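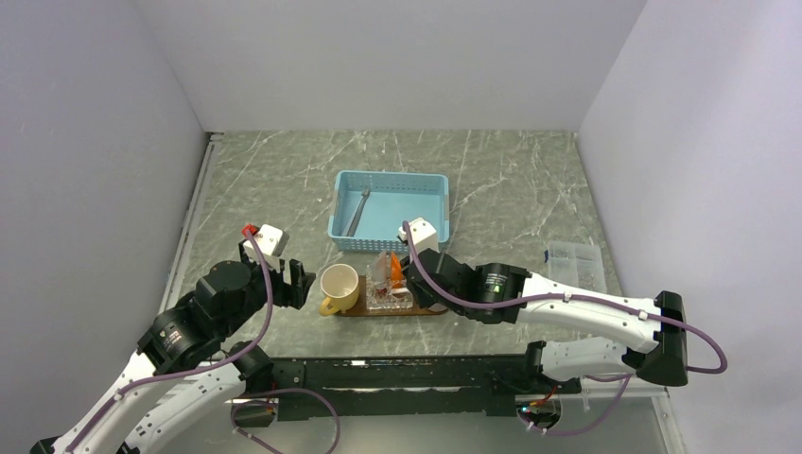
The yellow mug on the brown tray, with the blue basket behind it.

I have been putting off writing about trays and baskets because it doesn't seem like much of a subject. But I spent most of April getting the small stuff in the house under control, and a few people asked what I ended up doing, so I'm writing it down.

The problem was the counter by the back door. We moved to the Urard Street house three years ago and that counter has been full the whole time. Mail, mugs, tape, batteries, a kitchen spoon that had been used to stir paint, the good scissors, the bad scissors. Every few weeks I would clear it, and by the end of the same week it looked the way it did before. I bought a set of drawers for it once. The drawers filled up and then the top of the drawers filled up.

What changed this time is that I stopped looking for one big piece of furniture to hold everything and went to a few open things I could pick up and carry. A tray, a basket, and a box with compartments. I set a limit of 80 dollars for the whole house and came in under it, mostly because I already had half of what I needed in the garage.

The tray

The brown one is wood with a reddish finish, longer than it is wide. It's the piece I would keep if I had to give up the rest. I like a tray for drinks and for anything breakable. A mug on a bare counter gets shoved back to make room and ends up behind the toaster. On a tray it stays with the other things on the tray, and when I want the counter I lift the whole lot and move it to the table.

I keep mine sparse. The yellow mug goes at one end with the handle pointing out where I can get hold of it. It's cream inside, so I can see when it needs a real scrub. The clear glass holder goes beside it. That one is faceted and looks a lot like a block of ice, and it picks up the color of whatever is near it, so on the brown tray it goes a little red. There's something orange tucked in it at the moment and I have to say I like the two bright colors next to each other. I didn't plan it.

My rule is that if I can't carry the tray across the room with two hands and not worry, there is too much on it. I broke the rule once and lost a saucer from a set my aunt gave us.

If you're buying one, look at the bottom before you look at the top. The first tray I tried came from a store called Ifans and it had a slight rock to it. I thought I would get used to that. I took it back after five days.

The basket

I was against plastic baskets for a long time. I had wicker ones, and they looked nice, and they shed little bits into everything and couldn't be washed properly. The light blue one has holes through the sides, so I can rinse it in the sink and stand it on the drainboard.

It's the basket for tools and utensils that are on their way to somewhere else. If I find a serving spoon in the wrong room, it goes in the basket. When I walk to the kitchen I take the basket with me and put things where they live. One utensil in there is normal. If it gets to where I have to dig, I've skipped a few days and I go and empty it.

I tried a lidded bin for this job and it didn't work for me at all. I forgot what was inside. We bought a second can opener that month, and then of course the first one was in the bin.

I also tried labeling the basket. The label said "kitchen return" and everyone ignored it, so I peeled it off and nothing changed.

The box with the compartments

This is the clear plastic kind with dividers. Mine is full of tiny dark and silver parts, and it sits over at the right, out of the way of the mug. Before this I kept hardware in three different jars and a coffee can. I could never find the size I wanted without tipping the whole can out on newspaper.

My neighbor Rhun Trevor got me onto these. He restores old radios and has a whole wall of them in his basement. His advice was to sort by length first and not to bother about color. I went by his method the first evening and it went quickly. I had started out separating dark from silver and gave up after one jar.

I had 200 of the same short screw, all from a shelving kit called Zallus that we no longer own. I kept a compartment's worth and gave the rest to Rhun.

Two things I would pass on. Close the lid before you lift it, and press on both corners, even if it feels shut. And leave one compartment empty when you set it up. You will come across a part a week later that doesn't match anything and it needs to go somewhere.

What I got rid of

The drawers went to my sister for her sewing room. The wicker baskets went to the Tusel thrift store on the corner, along with a wire rack and a second brown tray that was too small for anything but keys. I kept one wicker basket for the dog's leash, which doesn't need washing often.

I also threw out a lot of dried-up pens. I tested every one on the back of an envelope, which my husband thought was a waste of an evening. He may be right.

How it's holding up

The counter has been usable for a few weeks now. It isn't empty and I don't want it to be. I want to be able to set a bag of groceries down without moving six things first, and most evenings I can.

The mail is still a mess. I tried standing it up in a toast rack and it slid out the sides. I tried a second basket and it turned into a place for mail to sit until it was too late to answer. If anyone has a way of handling mail that has lasted longer than a month, please leave it in the comments. I would rather not buy anything else for it, but I'm willing to if it works.

Next I'm going to do the shelf under the bathroom sink. I opened the door on Rhun's advice, looked at it, and closed it again.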